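About Camitz

Camitz is a small company that teaches robots to handle clothes. We record people doing a task through a robot, clean up the recordings, and hand them over to the teams that train the machines. We work on folding, sorting and stacking, and we have stayed with soft goods since we started.

Where we are

Our workshop is in Besmont, on the ground floor of a former shoe repair shop. There are 2 robot stations in the front room and a row of desks in the back. The front room has wood tables because most people fold their laundry on a table or a bed at home, and we wanted something close to that. Visitors can come by between 10 a.m. and 4 p.m. Please write first so that a station is free.

How we work

A person we call the operator runs the robot by remote control. The operator holds a pair of handles, and the arms follow. When the operator squeezes, the gripper closes. Small cameras ride at the wrists, so every recording includes the view from right next to the cloth. We save the arm positions along with the video, and one complete try at a task is called a run.

For some tasks we skip the handles. The arm is set so it can be moved freely, and the operator takes hold of it and guides it through the motion by hand. This is slower and we use it mostly for short moves, such as lifting a hem or smoothing down a sleeve. Once the motion looks right we go back to the handles for the longer runs.

A new operator spends the first 100 runs on plain towels. Those runs are kept for practice and don't go to customers. After that come T-shirts, then pants, then anything with a lining or a hood. Dark clothes are left for late in the training because the folds are harder to see on camera.
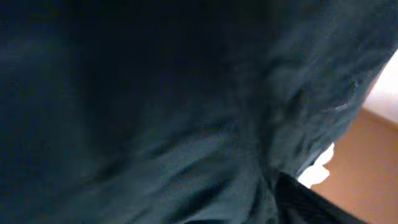
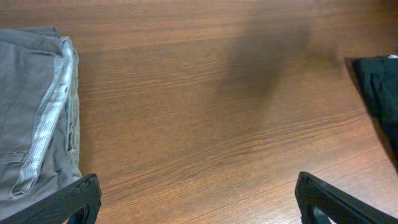
Wrist camera views from clothes handling at our workshop.

What we record

Our main collection is named Stukirora. It covers 334 garments, nearly all of them secondhand. We buy them by the bag and wash them before use. We don't iron. Each garment gets a number and a short note on size, fabric and anything that makes it awkward, like a stiff zipper or a drawstring.

Runs that go wrong are kept as well. If a shirt slips and the operator picks it up again, we mark the spot and leave it in. Customers ask for these more and more. A run is thrown out only if a camera dropped out or the arm had to be stopped.

Every run is watched by a second person before it goes out. That person marks where each step begins and ends and writes one plain sentence about what was done. An operator never checks his or her own work.

Who we work with

We do most of our recording for Schwaiger, a maker of laundry equipment, and the rest for university labs. Labs can order small sets. The smallest we sell is 195 runs of a single task, delivered with the notes and the camera settings. If you need a task that isn't on our list, send us a short video of a person doing it and we will tell you if our grippers can manage it.

Working here

We hire operators twice a year, in March and September. You don't need a technical background. Shifts at the handles are short, with checking work in between, and training is paid from the first day. To apply, use the contact form and choose "Operator" from the menu.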